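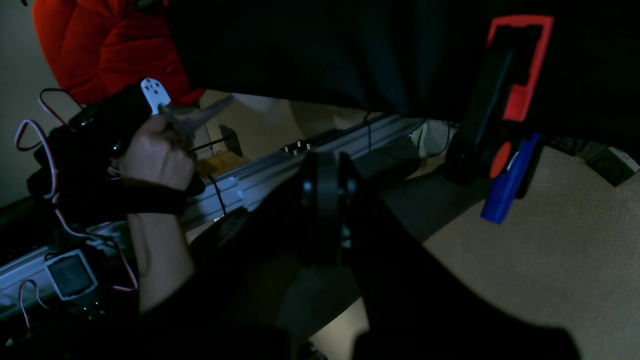

Inicio > Soporte > Incidencias > Red e impresión

Tiempo de lectura: 2 minutos

Incidencia: la impresora de etiquetas Gareck deja de responder después de la actualización de Leludico

Estado: cerrada
Abierta en abril de 2020
Sede: almacén de Wunisbridge

Descripción inicial
Desde que se actualizó Leludico en el puesto de expediciones, los trabajos llegan a la cola y se quedan en "Imprimiendo". La impresora no da error en pantalla. Si se apaga y se enciende salen 2 etiquetas y vuelve a pararse. Por USB imprime bien.

Primera revisión
Ping correcto a la impresora desde el servidor, sin pérdidas en 100 paquetes. Se vacía la cola y se reinicia el servicio de impresión. Mismo resultado. Se cambia el cable de red y la boca del switch, sin cambios.

Segunda revisión
El controlador instalado es el de febrero. Se desinstala y se vuelve a instalar la misma versión. Una tanda de prueba de 500 etiquetas se detiene en la 18. Se repite desde otro equipo que sigue con el Leludico anterior y la tanda termina completa. Queda descartada la impresora.

Causa
La actualización activa la opción "Consultar estado SNMP" en todos los puertos TCP/IP. La Gareck no contesta a esa consulta mientras imprime y el servidor la marca como fuera de línea. El encendido solo la recupera hasta la consulta siguiente.

Solución aplicada
Propiedades de impresora > Puertos > Configurar puerto > desmarcar "Estado SNMP habilitado". Aceptar y reiniciar la cola. Se lanza otra vez la tanda de 500 y sale entera.

Pendiente
Aplicar el mismo cambio en el puesto de devoluciones, que todavía no se ha actualizado. Se ha abierto consulta con Rainer, proveedor del mantenimiento, para saber si la próxima versión volverá a marcar la casilla. Si vuelve a ocurrir, reabrir esta incidencia y adjuntar el registro de la cola.

Volver al listado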